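Playroom and Waiting Area Inspection: Cundley Dental Practice

Print this page | E-mail this page

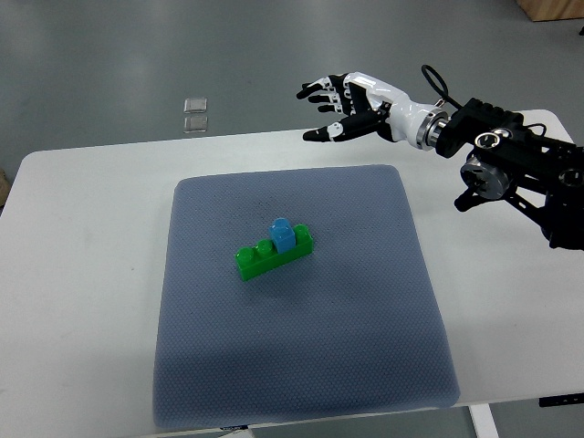 Completed by Kirsten Sawatzky, 11/7/22. Copy to Shayne Partington, practice manager. Marks used are OK, ACTION (fix within the time stated) and STOP (take out of use until fixed). Items carried over from the last inspection have a C after the number.

ENTRANCE AND FLOORS

1. Front door closes slowly and does not trap fingers. OK
Closer adjusted by the Kanar engineer at the last service. Takes a firm push from a wheelchair but can be managed.

2. Entrance matting flat, no curled edges. ACTION, one week
Left corner has lifted by the radiator. Taped for now. The tape will not last with buggies going over it.

3 C. Vinyl sound at joins. ACTION, one month
Same join as last time, outside the toilet. It has not got longer but there is dirt in it and the cleaner cannot get it out. Shayne to ask Clumar for a price on a welded strip.

4. Walkway to surgery doors clear. OK
Two chairs had been moved into it. Put back during the inspection.

WAITING AREA

5. Chairs stable, no splits in covers. STOP, one chair
Back leg loose on the chair nearest the water cooler. Moved to the store and labelled. Other chairs sound.

6. Water cooler level, drip tray empty. OK
Tray was nearly full and was emptied. Please add it to the morning list.

7. Leaflet rack fixed to wall. OK

8. Window restrictors fitted and working. ACTION, one week
Restrictor on the side window is stiff and people have been forcing it. Needs oil, or a new one if that does not do it. Window opening must stay under the limit on the sheet inside the cupboard door.

CHILDREN'S CORNER

9. Toys clean, whole and too large to swallow. OK
A wooden puzzle with a split peg was thrown away. The soft toys have gone for good, as agreed after the July meeting on infection control — please do not accept any more from patients, however kindly meant.

10. Toys washed to the rota. ACTION, today
The sheet has gaps. I expect the washing was done and not signed for, but I can only go by the sheet.

11. Table corners and edges smooth. OK

12. Sockets in reach of children not overloaded. OK
Adaptor noted last time has been removed.

HEATING, LIGHTING, FIRE

13 C. Radiator cover secure. ACTION, one week
Top bracket still missing. Radu was to supply one and has sent the wrong size. Shayne to chase.

14. All lights working. OK
One tube flickers when first switched on. Spare is in the store.

15. Emergency lighting tested and logged. OK

16. Fire exit opens fully, nothing stored against it. ACTION, today
A delivery of gloves was stacked against the door. Moved straight away. Reception to tell the driver to use the side room — this is the second time.

COMMENTS

The area is in fair order. Item 16 matters most and I would like it raised at the staff briefing, with a note in the delivery book. Items 3 and 13 were both on the last sheet and should not appear on the next one.

The repairs budget is £1,000 for the half year. If the floor strip comes in above what is left, speak to me before leaving it over.

Signed: K. Sawatzky
Received: S. Partington

Contact us | Copyright Cundley Dental Practice | Back to top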